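Gretero Forum > Small Cells and Benchtop Arms > Setup and Maintenance

Thread: Fingers closing off center after pad change, and the pink bin question

marlowbench
Hello all, and sorry in advance for the length, my wife says I can't order a sandwich in under ten minutes. I look after one small pick and place cell at Grabowska. It's a single arm with a two-finger gripper, a wrist camera looking out past the fingers, and a couple of containers off to the right. The arm picks small parts off the table and drops them in the pink bin. The cyan tray is for anything we want a person to look at again.

We keep a simulated copy of the cell and I try every change there first, which has saved my bacon more than once. Last week I fitted new pads, redid the zero, and copied the new numbers into the model. Now both the real cell and the model tell me the fingers close 2 mm to the left of where the arm thinks the center is. Picks still work on bigger parts, but the little ones get nudged before they're gripped, and then of course the arm is grabbing at a spot where the part used to be.

I took a render from the wrist view with the fingers open at the start pose, so you can see how I've got things laid out. 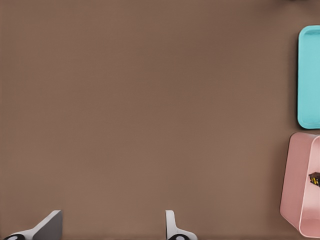 Wrist view from the model, fingers open, cyan tray and pink bin on the right.

Settings, for those who like them: pad service interval is 3,000 cycles, and the start pose is 312 mm above the table. Before I go pulling the whole gripper apart, has anybody met this one? And while I'm asking, would you leave the bin where it is?

oldtimer_vee
Welcome, and please don't apologize, I enjoy a post with some meat on it! My money is on the zero. If you zeroed with the new pads on and one pad wasn't seated all the way down, the gripper learned a center that's wrong and it will go on believing it very faithfully until you teach it better. Take both pads off, wipe the seats (old adhesive hides in the corners, a wooden coffee stirrer is perfect for this), put them back, snug the screws evenly, and then run the zero again. Power off before your hands go in there, please.

kgirard
Keegan Girard here, I do the same sort of work on two cells a good deal older than yours. I'm going to disagree a little with oldtimer_vee, with affection. A badly seated pad would give you an offset on the real gripper, sure. But marlowbench says the model shows it too, and the model has no dirt in its corners. If it's in both places then it came across in the numbers. I'd look at the tool center entry long before I picked up a screwdriver.

oldtimer_vee
Fair point, Keegan, but where did the numbers come from? He measured them on the real gripper after the pad change and then typed them into the model. Bad seat, bad zero, bad number, and now it's in both. We may be arguing about the same egg from two ends.

kgirard
Ha, all right, I'll give you that. I'd still look at the entry first, it takes a minute and you don't get your hands dirty.

pinwheel_tess
Can I talk about the bin? I can't help noticing that in the start view both containers run out of the picture on the right, and whatever that dark thing with the yellow bits is in the pink bin, it's half out of view as well. If you use that view for checking that a drop landed, you're checking with one eye shut. I'd slide both containers left until they're fully in sight. You've got a big open stretch of brown table there.

marlowbench
Tess, I do see your point, and I went back and forth on this very thing when I laid it out. The open table is the pick area, though, and I like to keep it as wide as I can. The drop check happens at a second pose, farther over to the right, where the bin sits square in the middle of the view. The start view only has to see the table.

pinwheel_tess
Then I'd make the second pose do the work and mask off the right side in the start view. We had a Skando arm here that kept trying to pick parts back out of its own bin because the bin showed up in the search area. It was very funny for one afternoon and then it was not.

marlowbench
Oh my goodness, I have no mask at all in the start view. Adding one tonight. Thank you!

simon_sz
Hello, Szabolcs Simon. I read this thread with coffee and have one thing to add. When you redo the zero, close the fingers on a gauge pin and not on air. On air, a soft pad can roll a little at the tip and you measure the roll. Do it three times, opening fully in between, and write all three down. If they don't agree then your problem is mechanical and Mr. Vee gets his screwdriver. If they agree, Keegan is right and it's the entry.

oldtimer_vee
Mr. Vee! I'm having that put on my mug.

marlowbench
Update, and a long one, so get comfortable. I did it in Szabolcs's order. On the pin, three closes, and they did not agree, so off came the pads. The left one had a curl of old adhesive under its back edge, no thicker than a fingernail. Cleaned both seats, refitted, snugged the screws a bit at a time on each side. Three more closes on the pin and all three matched.

Then I opened the tool center entry to put in the new value and found I'd typed the old one with the sign flipped. So part of it was the seat and part of it was me, and the two of you can split the prize. Corrected it in the model first, ran 253 picks there with the small parts, no nudging. Then the same on the real cell at low speed, with me standing there like a nervous parent, and it closed on center every time.

The mask is in, too. The bin stays put for now, Tess, but I've penciled in your version to try in the model when I get a quiet day.

kgirard
Good result. I'll take the half of the prize with the frosting. Would you post your pin size when you have a minute? I'm due for pads on the older of my two and I'd like to try it Szabolcs's way.

marlowbench
Will do, it's in the drawer at work. I'll measure it in the morning and put it up.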